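Community > Nelldale Notes > Visits > Kershaw tool and crate depot, open day

We use cookies to remember your settings and count visits to this site. Accept all | Manage choices

The Kershaw depot is at the far end of Stukora Road, past the tile place, and the sign is easy to miss from the Nelldale side. I drove by it once and came back. Parking is on the gravel across the road. The open day ran from 10 a.m. to 2 p.m. and was free, with sign-in at the side door and a sticker to wear.

For anyone who hasn't dealt with them, Kershaw hires out hand tools, storage crates and trays to schools, sheds and small workshops between here and Brekaven. You ring up or fill in the form, they pack what you asked for, and it goes out on the truck. When the hire is over it all comes back through the same roller door. Our shed has hired from them for three years and I had never seen the inside.

I got there a bit after opening and joined a group that was just leaving the front counter. The walk through took 50 minutes, a good part of it in the crate store.

The crate store

This is the biggest room. Crates are stacked by colour down the long wall, blue for general goods, grey for anything heavy, yellow for things that have to be kept apart. They nest when they are empty, so a stack that looks modest holds a lot of crates. Each stack has a card clipped to it with the size and the date it was last washed.

We were told the rims are the first thing they check when a crate comes back. Someone lifts a full crate by one side, or drags it off a ute, and the rim takes it. A crate with a split in the rim comes off the hire list and gets used around the depot for offcuts and rags until it is too far gone for that as well. I asked if they sold the old ones. They don't, but they said they get asked every open day.

Washing is done outside under an awning, with a hose and a long brush. The crates are tipped upside down on a slatted rack afterwards. Nothing fancy. In winter they bring the rack inside and it takes up most of the aisle, which the staff were not happy about.

The tool shelves

Behind the crates there are 17 bays of tool cases, and these were what most people in the group had come for. Cases are shelved flat, never on end. The lid has to face up and the latches have to face the aisle, so you can check both are shut as you walk past. It sounds fussy, but if you have ever picked up a socket set with one latch open you will know why they do it. I did exactly that in our shed in March and was still finding bits in April.

Cases are booked out by the number on the lid. Kershaw used to put their own labels on as well, but the labels peeled and people quoted half a number over the phone. Now they go by what the maker printed and keep a list at the counter. If you are hiring, have the full number ready when you ring. They will also take a photo of the lid by email.

There was some talk in the group about foam liners against moulded ones. The depot prefers moulded. Foam holds grit, and once a corner lifts it never sits down properly again. One visitor felt strongly the other way and the talk went on for longer than I would have liked.

The sorting room

Through a plastic strip door is the room where mixed returns are dealt with. It is more crowded than the store, with long work surfaces and gear lying on most of them. I spent more time in there than in the rest of the building, partly since it looked the most like our own shed. 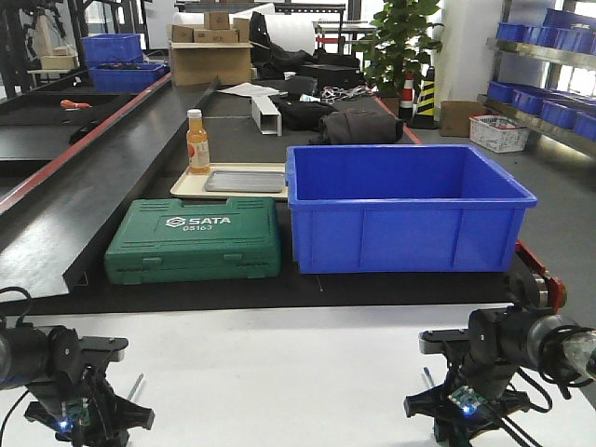 An empty blue crate beside a green SATA case, with the trays behind. Sorting room, Kershaw.

The blue crate is the ribbed kind, open at the top with a thick rolled rim, and it is a good size. We have a few like it and I have always found the rolled edge kinder on the hands than the square type. The green case next to it was lying flat with its latches to the front, the same way they do it on the shelves. It is a 05163, if anyone from the shed wants to ask for that one by number.

I was more interested in the trays. They had a grey metal tray sitting inside a larger cream one, and I think we should copy that. At the moment our small parts go in ice cream lids, and when you carry a lid across the room it bends in the middle. A metal tray with raised edges won't bend, and the bigger tray under it would catch whatever gets knocked over the side. I asked at the counter whether the trays could be hired without a crate and they can, in pairs, same weekly rate as a small crate.

There was a bottle of orange juice standing in the end of the cream tray. Our own rule is no drinks on the benches and I'll leave that to be argued at the next meeting, as it is every year.

Further along were the awkward things — a length of white plastic channel lying at an angle, a black bag, a folded dark grey cloth, a tangle of coloured cables. Long pieces and soft pieces are a nuisance in any store. A crate is no use for channel because it sticks out the top and catches on people, and a bag goes on a shelf and then slumps off it. Kershaw's answer for long stock is a set of upright tubes in the corner of the crate store, cut from old drainpipe and screwed to the wall. For bags they use hooks. Cables get coiled and tied, one tie at each end, before they go back in a bag.

On the cables, somebody asked about the right way to coil them and we were shown the over-and-under method, which I have seen before and still can't do. The depot also has a rule that a cable with no known partner is kept for 2 months and then goes to the e-waste cage. I would bring that in for our shed tomorrow. We have a drawer of them going back to the old premises.

The packing end

The last stop was the packing bench near the roller door. An order for a school in Brekaven was being made up while we stood there. The packer works from a printed sheet, heavy cases into the crate first, trays on top, and the sheet goes in last so it is the first thing the customer sees. The same sheet comes back with the return and is ticked again at this end.

Crates go out without lids. I had wondered about that. They do have lids, but people stacked things on them, the lids bowed and then they didn't fit. Now a cloth is tucked over the top and a strap goes around the lot. The strap is part of the hire and you are charged if it doesn't come back. We have been charged for one, so please look in your boots and garages.

Prices and other bits

Hire rates are staying where they are until June. A deposit is still wanted for tool cases but no longer for crates, as long as you have hired before. Drop-off at the side door is fine until 4 p.m., after which you have to ring the bell and wait.

There was tea and a plate of slices at the front counter. The lemon one had gone by the time our group got back. They also had a table of retired hand tools for a gold coin each, and I bought a pair of pliers and a marking gauge with a missing screw. If anyone has a spare screw for a marking gauge, the small brass sort, I would be glad of it.

The toilets are in the other building, so go before you start the tour. The floor is flat all the way through apart from a lip at the strip door, and the aisle in the crate store would be tight for a wheelchair. They said they can bring people in by the roller door if asked ahead of time.

The next open day is planned for December. I have asked for the tray rates in writing and will put them on the board in the shed when they come through.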